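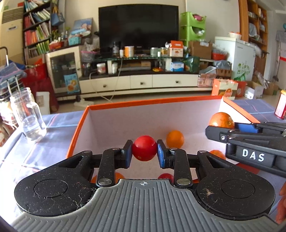
Clirow做的是住家整理，主要做客厅和厨房，也做玄关、餐边柜和阳台这些东西来来去去最多的地方。卧室衣柜我们也接，但接得少，专做衣柜的同行比我们熟练。我们的工作大多从一张桌子开始：铺一块布，放一个敞口盒子，把散在各处的东西先收进来，再谈它们应该回到哪里。白色内壁、橙色边沿的长方形盒子放在浅蓝色桌布上，橙子搁进去，颜色和大小一眼就看得清楚，旁边混进一只红球也看得清楚。水果归水果，玩的归玩的，杯子和带把的玻璃罐留在桌上，毛巾搭在架子上，这就是我们所说的“第一遍”。第一遍只分开，不决定去留。

我们是谁

Clirow由Maribel Taipe创办。她早年在一家卖厨房用品的店里做陈列，后来转到仓库管补货，两份工作加起来，让她对“东西放在哪里、拿的人从哪个方向伸手”这件事格外在意。最初几单是替邻居做的，收费按顿饭算，后来有人介绍有人，才正式定了价目，租了房间。

目前团队一共八个人，包括上门整理师、排期和客服，以及管盒子和布料的同事。Sheyla Huanca负责上门部分，也带新人。她原先做过酒店客房，习惯先看台面再看抽屉，我们的上门流程有一大半是她写的，写在一本线圈本上，改过很多次，目前还在改。

去年我们完成上门整理376户，其中以客厅和厨房连在一起的小户型为多。住得下、用得惯、不用天天收拾，是这些住户提得最多的要求，也是我们报价之前会反复问清楚的几件事。

我们在哪里

工作室在一栋旧楼的二层，楼下是修鞋铺和一家打印店。进门左手是试用区，按一间普通客厅的样子摆放，来的人可以坐下来试试盒子、抽屉格和挂架。右手是小课堂，坐得下一桌人。再往里是库房，放收纳盒、布、标签纸和备用的挂钩，库房不对外开放，偶尔有老客户要找停产的旧尺寸，可以请同事进去找。

工作室上午十点开门，下午六点关门。上门服务另外排时间，最早可以从上午八点半开始。中午十二点半到一点半没有人接电话，可以留言，当天会回。

十二月我们只接已经排好的上门单，新的咨询会排到下一个月。年底家里来客多，桌上、柜上都满，这时候做整理效果不容易保持，客户累，我们也累。急着用客厅的，可以只约一次“台面清理”，半天做完，柜子留到以后。

我们做什么

一、台面清理

只处理露在外面的面：餐桌、茶几、电视柜顶、矮柜顶、厨房操作台。台面清理不开抽屉，也不丢东西。整理师带布和盒子上门，把台面上的东西按用途分到盒里，擦净台面，再和住户一起把常用的放回去。放不回去的留在盒里，贴上标签，由住户自己决定什么时候处理。

电视柜顶是最难保持的一面。它离沙发近，高度顺手，瓶瓶罐罐、药盒、遥控器、没拆的快递都往上放。我们的做法是给柜顶划一小块“可以乱”的地方，通常在离门近的一头，放一只浅托盘，托盘满了才收。电视前面那一条尽量空着，方便擦灰。柜子上有玻璃层板的，重的罐子移到下面，玻璃上只放轻的，放得稀一些。

二、整间整理

整间整理以房间为单位，一般一天，东西多的两天。流程分先后：先拍台面清单，再做第一遍分开，然后开柜子，最后定位置和贴标签。开柜子之前我们会停一下，请住户看一遍桌上的结果，有些人看到这里就知道柜子里要怎么放，后面会快很多。

整间整理需要至少一位住户在场。租来的房子、和父母同住的房子，最好先和家里其他人打过招呼。我们遇到过做到一半老人回来，把已经装盒的玻璃罐一只一只拿出来放回窗台，那天就按老人的意思重新来，罐子留在窗台，盒子改装茶叶。

三、复访

整间整理之后可以约一次复访，时间由住户定，隔一个月或者一季都可以。复访不重新整理，只看哪些位置没有用起来，把标签改掉，把多出来的盒子收回来。盒子收回来可以退款，前提是没有裂、没有写过字。

四、小课堂

课程叫Hustetti，每期4节课，在工作室里上，学员自带一抽屉东西。第一节课讲分开，第二节课讲容器，第三节课讲位置，第四节课大家把抽屉装回去，带回家。没有课本，有一张单页，正面是步骤，背面留空，给学员画自己家的柜子。

带来的抽屉什么都有：电线、调料包、孩子的小玩具、攒了很久的橡皮筋。我们不要求东西整齐，也不要求东西干净，食品请带没有过期的。活的植物和带刀刃的工具请不要带，桌子不大，人挨着人坐。

我们的盒子

上门用的盒子是我们自己配的，名字叫Bisht，分深浅两种，都是敞口，没有盖。选敞口是Maribel定的。她在仓库的时候发现，带盖的箱子一旦叠起来，底下那只基本不会再打开，里面的东西等于没有。家里也一样，盖子适合换季的被褥，不适合每天要拿的水果和零食。

浅盒放在桌上和抽屉里，手能平着伸进去，适合水果、茶包、遥控器、孩子手里的小球。深盒放在柜子底层，适合瓶装的东西，也适合毛巾，毛巾要竖着卷，一条挨一条，抽一条不会带倒别的。

水果盒这一项问的人多，单独说几句。橙子和柑橘类可以放敞口盒，摆一层，不要叠，靠里的先吃。香蕉不要和它们放在一起，另外找个钩子挂着。苹果和橙子分开，隔一块布也行。盒子每次吃空了擦一擦，有皮破了的当天拿出来。水果盒放在餐桌上比放在柜子里好，看得见才会吃。家里有小孩的，玩具球和水果颜色接近的时候，最好给球另外一只盒子，孩子分得清，来帮忙收拾的大人常常分不清，顺手就丢到水果那边去了。

盒子由Sitov代为生产，这家厂子规模不大，离我们工作室坐车就能到，改尺寸可以当面说。第一批货做了2000只，边沿太硬，搬的时候硌手，后来改软了一些，老的那批打折卖完了。现在还在用老盒子的客户，如果觉得边沿不舒服，可以拿来换新的，补差价就行。

我们怎么看桌子和布

新同事来的第一周先学铺布。布要比盒子的摊开范围大，颜色选浅的、素的，浅蓝、米白、浅灰都可以，花布不用。花布上放小东西容易漏看，螺丝、药片、耳环掉在花纹里，收布的时候一抖就没了。铺布之前先把桌上的水杯移到一侧，杯里有水的不要倒，问过住户再处理。有人泡着东西，有人留着浇花。

桌子尽量用家里原有的餐桌。茶几太矮，做久了腰疼。没有餐桌的人家，我们带折叠桌上门，提前说一声就行，不另收费。桌子的位置最好离要整理的柜子近，同时留一条路给人走，椅子先搬到别的房间。

分东西的时候，一次只拿一类。先拿吃的，再拿喝水和盛东西用的杯罐，再拿布，然后拿纸，最后是玩具和零碎。顺序有讲究：吃的会坏，先处理；玻璃会碎，早点归到安全的一侧；纸最花时间，放在中间，做到这里正好可以坐一会儿；零碎放最后，因为到了最后总会再冒出来几样。

Sheyla写给新人的几条

以下摘自她的线圈本，语气保留原样。

进门先问鞋放哪里，包放哪里。自己的包不要放在客户的沙发上。

台面上的相框、摆件先不动，擦完再原样放回。要换位置的，先问。

架子上搭着的毛巾，问清楚是擦手的还是擦桌子的。不要看颜色猜。

打开抽屉之前说一声“我开这个了”，等对方应了再开。

抽屉一共有几个就看几个，不要只整理第一个。最下面那个最重，放慢。

药、证件、首饰、钱，一律请住户自己拿。看见了就停手，说明位置，等他拿走再继续。

孩子要帮忙就让他帮。给他一只盒子，让他往里放同一种东西。放错了先不纠正，最后一起看。

标签写大一点，写用途，少写品名。写“早饭”比写“燕麦片”用得久。

走的时候把垃圾带到楼下，不要留在门口。

收费

台面清理按半天计，整间整理按天计，复访按次计，价目表在工作室门口，也可以来电索取。上门之前会先通一次电话，请住户说一说房间的大小、最想处理的一面，以及有没有宠物。有照片更好，随手拍的就行，不用特意收拾了再拍。收拾过的照片我们反而没法估时间。

定下时间之后需要付定金，上门前两天改期不扣，前一天改期扣一半，当天取消全扣。下大雨、停电、电梯坏了这类情况双方都不扣，重新约。住在没有电梯的高层，请提前说，我们会少带盒子，分两趟送。

整理过程中如果打碎了东西，由我们赔。碎得最多的是玻璃罐，所以我们备了一些常见大小的带把玻璃罐和直筒罐，客户愿意要就当场补，不愿意就折成钱。

我们不做什么

不做保洁。台面会擦，抽屉里会吸一遍灰，油烟机、窗户、地毯不在范围内。需要保洁的可以另外请人，最好安排在整理之后，柜子里空出来了，擦起来省事。

不做搬家打包。搬进新家之后的拆箱归位可以做，按整间整理收费。

不替住户丢东西。住户说要丢的，装袋，放在门口，由他自己再看一眼，确认了我们再带下楼。这一条有客户嫌麻烦，我们也没有改。

不拍客户的家用来宣传，除非对方同意。同意之后也可以反悔，告诉我们撤下来就行。

不推荐买柜子。家里柜子够不够，要等第一遍做完才知道。多数时候是够的，缺的是抽屉里的隔断和一块放临时东西的地方。真的不够，我们会把尺寸量好写给住户，请他自己去买，牌子和店我们不介绍。

合作

木作部分我们和Bisht盒子配套的抽屉隔板，由一间叫“南巷木工”的小铺子加工，量好尺寸之后五天取货。白色抽屉柜配原木色隔板可以，配白色隔板也可以，白色容易显脏，要想好。长的电视柜一般抽屉浅而宽，隔板宜少，横着隔一道就够用，隔得太细，遥控器和说明书都放不平。

公司和机构如果想做茶水间或者休息室的整理，可以单独谈。茶水间的难处在于没有一个人算是主人，东西谁都放，谁也不拿。我们的做法是给每个人一格，再留一只公用的浅盒放水果和点心，每周清一次。清的人由他们自己轮，我们不参加。

常有人问的几件事

家里东西太多，不好意思让人看怎么办？多就多，我们见的都是多的。电话里说清楚就可以，上门的同事签过保密约定，看到的东西不往外说。

一次做完能保持多久？要看住的人。两口之家一般能保持得久一些，有小孩的家庭台面乱得快，柜子里倒还好。乱了不用等我们，拿一块布一只盒子，从吃的那一类做起，半个钟头可以收好一张桌子。

老人不愿意动怎么办？不动他的。把公用的一面收好，他的柜子、他的窗台留着。过一阵子他自己会说想收哪里，也可能一直不说。

租房可以打孔吗？我们不打孔。挂架用立在地上的或者夹在台边的，晾毛巾用小的金属架就够，退租的时候直接带走。

只买盒子可以吗？可以，到工作室来买，先量抽屉的内深，带尺寸来。量的时候从里壁量到里壁，不要量面板，面板比里面宽。

一开始应该从哪里收？从离坐的地方最近的一面收。坐在沙发上，伸手就能够到的，先收那里。

招人

上门整理师长期招人，不看学历，要能站半天，能搬得动一箱书，说话不急。做过客房、仓库、超市理货、幼儿园保育的都合适。试工一天，有报酬，跟着Sheyla去一户人家，主要做铺布、装盒和写标签。字写得好看另说，写得清楚就行。

小课堂的助教也在招，每期几个下午，适合住得近的人。助教要帮学员抬抽屉，收课后的桌子，登记谁的盒子落下了。落下的东西我们保留到下一期开课，到时还没有人来认，盒子洗干净放回库房，里面的东西另外装袋留着。

联系

来访请先打电话或者在门口的本子上留名字，试用区一次接待一家人，多了转不开。带孩子来没有关系，桌上的浅盒和小球都可以拿着玩，走的时候放回盒里。自行车停在楼梯下面，修鞋铺的门口请不要停。

Clirow工作室，二层，上楼右转第一扇门。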